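Priltolberg @priltolberg · November 10, 2023

Bathroom cabinet audit, part 2. Sorting everything that comes in a tube. Notes follow, mostly so I don't repeat this in a year.

Method: empty one shelf at a time onto the table, check the open-jar symbol (the little pot with a number and an M), write the month opened on the base in marker, put back or bin.

The M is months after opening. It tells you nothing about an unopened tube. For those you want the printed date, or failing that the batch code stamped into the crimp.

Crimps are the annoying bit. The stamp has no ink, so hold it nearly flat to a lamp and read the shadow. I got 7 out of the first lot this way and gave up on the rest.

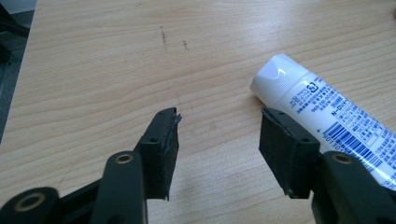 White tube, white screw cap. Light wooden tabletop.

Storage: cap down if it will stand, otherwise flat. Ridged screw caps collect residue in the grooves. Old toothbrush, warm water, dry before refitting.

Residual contents: I weighed one "finished" hand cream on the kitchen scales, cut it open, scraped it, weighed it again. Difference was more than 57 g, on a tube I'd have thrown out in October.

Once cut, decant to a small lidded pot and use it up quickly. A folded end with a bulldog clip does nearly as well and keeps the air out.

Replacement shelf bins are Gevmont, the shallow ones. Tubes lie in them front to back, caps facing out. The Pacheco ones are 2 cm too deep for my cabinet and the door won't shut.

Medicines are separate. Anything out of date went in a bag for the pharmacy, not down the sink.

Next: the drawer of sachets.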